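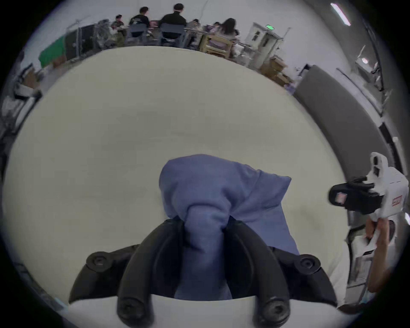 Open day walk-round: cloth handling table, hand-held grippers
Site: Kadar, main workshop, April
Checked by: Araceli Montoya
Sheet 19, first session before doors at 10.00

1. Table top clear of trailing leads. OK.
Wipe down between groups. Faint smudges on the surface, no action.

2. Gripper screws, black unit. OK.
Heads at both shoulders and at the finger tips checked with the Jekex driver. None stood proud.

3. Finger closure on cloth. OK with comment.
Blue cloth held in a tight bunch between the curved fingers. Visitors to keep their own fingers out of the arch - host to say so before handing over.

4. White gripper, labels in place. OK.
Red-and-white labels on the finger assembly and on the body. Replace if they start to lift.

5. Loose sleeves and lanyards. Comment.
Ask visitors to tuck lanyards in. Sleeves to be kept off the fingers.

6. Visitor line, 50 cm from table edge. NOT DONE.
Tape was still in the Clurnero store at time of check. To be laid before the first group.

7. Desks behind the table. Comment.
Staff working there with their backs to the demonstration. Chairs to be pushed in when not in use. No visitors past the far edge of the table.

8. Exit route. ACTION.
Sign lit. Cardboard boxes and packing on the floor near the white cabinet to go to bay 205.

9. Equipment rack, left side. ACTION.
Cables tangled. Tie back or screen off. Nogueira to supply ties.

Items 6, 8 and 9 to be rechecked and initialled by the session host.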